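Oven thermostats drift, and the dial or display is only a set point. I put a probe thermometer on the middle shelf of ours in Rirkham and logged it for 60 minutes at a setting of 200. The mean was 204, which I can live with. The swing between heating cycles was wider than I expected.

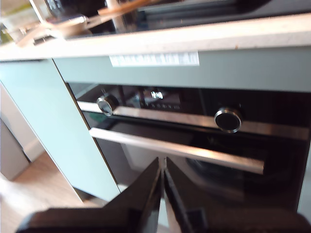
How long should an oven be left before taking a reading?

Until the element has cycled at least 2 times after the preheat signal. The first peak overshoots and should be left out of the mean. Riku Kuroda logs his the same way in Hurnwood.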